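Open Day Questions and Answers
Urkevar Robotics Workshop
Thursday, February 23, 2023

Please read this page before you write to us. Most of what people ask about the open day is covered.

What will I see at the table demonstration?
A robot arm working at a white table set with a plate, a ketchup bottle and toy food. The demonstration is called Table Setting and is run by Prapai Wongsuwan.

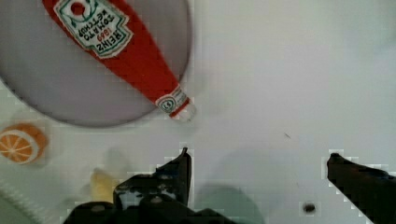
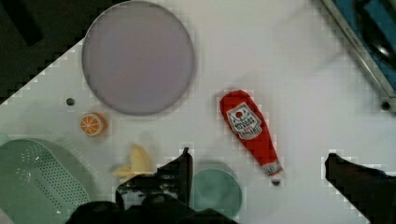

How long does one demonstration last?
Each one takes 40 minutes, including time for questions. The arm is running for a little more than half of that. The rest is talk.

Do I need a ticket?
Entry to the building is free and you don't need a ticket. The table demonstration does need a booking, as the room holds 32 people. Book at the front desk when you arrive. We don't take bookings by phone or email.

Is the arm driven by a person or does it run by itself?
Both. In the first part Roel Van Loon drives it by hand from a control station next to the table. In the second part it runs a program trained on sessions like his. Prapai will say which one you are watching.

Does it ever drop things?
Yes. If an item goes on the floor we pick it up, put it back and start that step again. Please stay behind the line while this is done.

Can visitors try the controls?
After the last demonstration of the day, yes, a few people at a time. You must be 12 or older. Under 16s need an adult with them.

Can I bring a school group?
Groups are welcome in the morning only. Write to Ans Van Dijk with the size of the group and the age of the students. She will give you a start time. Coaches can stop at the Leemans gate but can't park there.

Where do I park?
Use the Murier lot across the street. It has 100 spaces and is usually full by late morning. The side street is for deliveries.

Is the building accessible?
The ground floor is step-free and the demonstration room is on it. The upstairs workshop can only be reached by stairs. Hendrik Verbruggen will give the upstairs talk a second time in the ground floor meeting room.

May I take pictures or film?
Yes, without flash. Tripods are fine at the back of the room.

Is there food?
Coffee, tea and sandwiches are sold in the hall. No drinks in the demonstration room.

I can't come. Will there be another one?
The next open day is in August. The date will be posted on this page.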